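# How Does Water Climb Up to Your Bathroom?

Turn on the tap upstairs and out comes the water. But wait! Water loves to run downhill, so how did it get all the way up there?

The answer is pressure, and it's one of the coolest things hiding in your walls.

## Start at the tower

The town of Windska has a water tower 104 feet tall, up on Partanen Hill. Pumps push clean water into the big tank on top, mostly at night while people are sleeping. Then gravity takes over. All that water is heavy, and it presses down hard on the water below it, which squeezes along the pipes under the streets (there are 76 miles of them in Windska!) and right into people's houses.

Try this: poke two holes in an empty milk carton, one near the top and one near the bottom. Cover them with tape, fill the carton, hold it over the sink and pull off the tape. The bottom hole shoots much farther! It has more water pressing down on it.

## Into your house

One pipe brings water in from the street. It usually passes through a meter, which measures how much your family uses, and a big valve that can shut everything off. Ask a grown-up to show you where yours is. It might be in the basement, in a closet or even outside in a little box.

After the valve, the pipe splits like the branches of a tree. One branch goes to the water heater, and the others carry cold water to the sinks, the toilet and the tub.

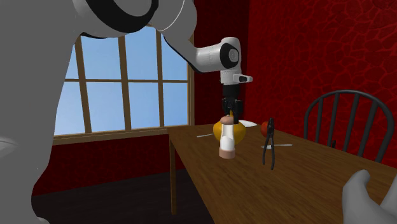 Every branch is full of water all the time, even when the taps are closed. It's squished in there, waiting! When you turn the handle, a small gate inside the tap opens and the water rushes out, even if it has to go up two flights of stairs first.

Next time you brush your teeth, turn the handle very slowly and listen for the hiss as the gate starts to open.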